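Tuesday, second week of the fog

Woke up at 5:40 and couldn't see the mailbox. Couldn't see the driveway either, if I'm being picky. Went out in slippers to read the rain gauge anyway (nothing in it, a bit of wet on the rim) and stood there listening to the foghorn over at Grerkton going off like an old cow.

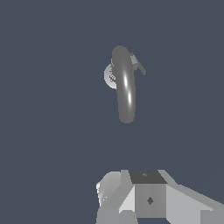

Kausar Jafri wrote back before I'd even had coffee, to say that up on the ridge it was clear as glass and she was eating toast in full sun. Full sun! She said the top of the fog was as flat as a tabletop and she could see the water tower sticking out of it, and did I want to come up and get warm. I wrote back something rude and then something nicer.

So that's day nine. I've been keeping these weather notes since I moved to the coast and I don't have another stretch like it. There was a long one my first October, but it used to burn off by lunch and you'd get a couple of decent hours to hang laundry. This one just sits. It thins out a little after two, you get a sort of pale coin where the sun ought to be, and you think oh good, and then it closes up again before you've found the clothespins. The towels have been on the rack in the hall since Sunday and they smell like a pond.

Anyway I did go up in the end. Drove very slowly with the low beams on, behind a bread truck the whole way, and I was glad of the bread truck because I just followed its lights. The road climbs 900 feet from the bottom of Moschos Hill to Kausar's gate, and I swear I came out of the fog in the space of one bend. Gray, gray, gray, then blue. I had to pull over and dig around for my sunglasses, which were under the seat with a melted cough drop stuck to them.

It was so warm up there! I had my big sweater on and had to take it off in the yard. Her thermometer on the shady side of the shed said 71 and mine at home had said 52 when I left. Same town, same zip code. Kausar says it's the lid, the warm air sitting on the cold air and holding it down, and that we won't get rid of it until some wind comes through from the north. She's usually right about wind. She was wrong about hail in the spring and I reminded her of it, and she said one time, that was one time.

We sat on the back steps and looked down at where my house was supposed to be. It really did look like you could walk out across it. Every so often a bit would lift up at the edge and curl over the trees and then go to nothing. I could have watched that all day, only I had to be back for the guy from Skandale about the gutters, who then didn't come (he called at four to say he'd missed the turn twice and given up, and I can't really blame him).

Kausar sent me home with a bag of lemons and her spare dehumidifier, a Feleo, which weighs about as much as a calf. I got it in the door by walking it from corner to corner. It's humming away in the hall now next to the towels and I've already emptied it once. Where does it all come from?

Things to write down before I forget. Barometer has barely moved since the weekend. No wind at all this morning, a tiny bit out of the west by supper, enough to move the chimes at the Moschos place next door but not mine. Two geese went over very low, heard but not seen. The tomatoes are finished, I think, the leaves have that gray fuzz on them, so I'll pull the lot when I can see what I'm doing. The peas don't seem to mind.

The radio says more of the same through Thursday, patchy clearing inland, and drivers to take it easy on the coast road. They also said there's a front way out that might bring rain by the weekend. I'd take rain. Rain at least does something and then goes home.

9:15 now and the foghorn is still at it. I've got the lemons in the blue bowl and I'm going to turn the towels over and go to bed.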